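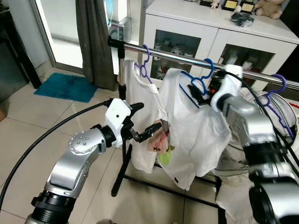 # Washing rules for a shared laundry room: how should mixed white and coloured items be handled?

**Jemstead Residents' Office**
Posted 10/09/2023

This office manages a shared laundry room on behalf of the residents of Jemstead. The room has three washing machines, two dryers and a folding table, and serves 200 flats. The present rules were written when the building opened and deal mainly with opening hours, payment and the removal of lint. They say very little about the washing itself.

In the past year the office has received a number of complaints about colour transfer. In most cases a resident's white washing has come out pink or grey, and the resident believes that the previous user left a coloured item in the drum. In other cases the resident has washed white and coloured items together and has asked the office to meet the cost of replacement. The office has so far declined all such requests, but the rules do not state plainly that it may do so.

We intend to issue a revised notice in January and would be grateful for advice on the following:

- whether the notice should tell residents how to sort their washing, or leave the matter to them
- what should be said about garments that are white but have a coloured trim or print
- what wording is suitable for items found in a machine by the next user
- whether a default temperature should be recommended

The notice must fit on one side of a sheet and be readable from a standing position. Answers from other managing bodies would be especially welcome.

---

**Livley Housing Laundry Desk**
Marked as helpful by the poster

We operate a similar room and revised our own notice two years ago. Our advice is to separate the rules from the guidance. Rules are matters on which the office will act, such as hours, payment and the removal of finished loads. Guidance is offered for the benefit of the resident and carries no penalty. Our earlier notice mixed the two, and residents reasonably asked which parts were binding.

On sorting, we recommend three groups: white, light and dark. Residents are familiar with these and they can be explained in a single line. We tried a longer list which treated denim, towels and wool separately. It was accurate, but it made the notice too long and few people read to the end.

A white garment with a small amount of coloured trim may usually be washed with the white group, provided that it has been washed several times before and the care label permits it. A new garment should be washed by itself or with similar colours on the first occasion. Red, dark blue and black call for the most care. 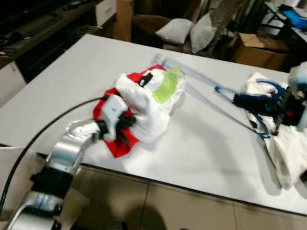 Sorting should be carried out before the machine is opened, and each item should be shaken out singly on a clear surface. It is common for residents to carry their washing down in one armful and to judge the whole by the part that is uppermost. A bundle that is mostly white can easily have a bright red piece folded beneath it, and if it also has lime green on top it should not be put with the white group until the pieces have been parted. Clips, pins and the contents of pockets should be taken out at the same stage. We have had one pump replaced on account of a hair grip.

As to temperature, our notice gives 40 degrees as the usual setting for everyday washing and refers residents to the care label for everything else. Bed linen and towels may be washed hotter where the label allows. Coloured items which may run should be washed cool.

For items left in a machine, we use the following wording, which you are welcome to copy:

> Please check the drum before and after use. Any item found should be placed in the tray by the door. The office does not accept liability for damage caused by items left in a machine or by the mixing of colours.

You should have the last sentence checked by whoever advises you on tenancy matters. Ours was altered twice before it was approved.

---

**Bromia Estates Help**

We agree with most of the above. We would add that a damaged load should not be put through the dryer, as heat tends to fix the colour. The resident should keep the load damp and wash it again promptly, without the item that caused the trouble. A colour run remover may be used on items whose label permits it. It should not be used on wool or silk, nor on anything with a coloured print that the owner wishes to keep.

Our office keeps a box of colour-catching sheets at the desk and sells them singly. They reduce the problem but do not cure it, and the notice should not suggest otherwise.

We printed 400 copies of a small card with the sorting groups on it and put one through every door. This was of limited use. The notice above the machines is what people look at.

---

**Mussa Court Lettings**

Ours says "wash at your own risk" and there have been no complaints since.

---

**Jemstead Residents' Office**
Reply from the poster

The office thanks all who have answered. We shall adopt the division between rules and guidance, together with the three sorting groups and the wording for items left in a machine, subject to advice. The point about the dryer had not been considered and will be included. We should be glad to know from Livley whether the tray by the door is emptied on a fixed date, and what is done with items that are not claimed.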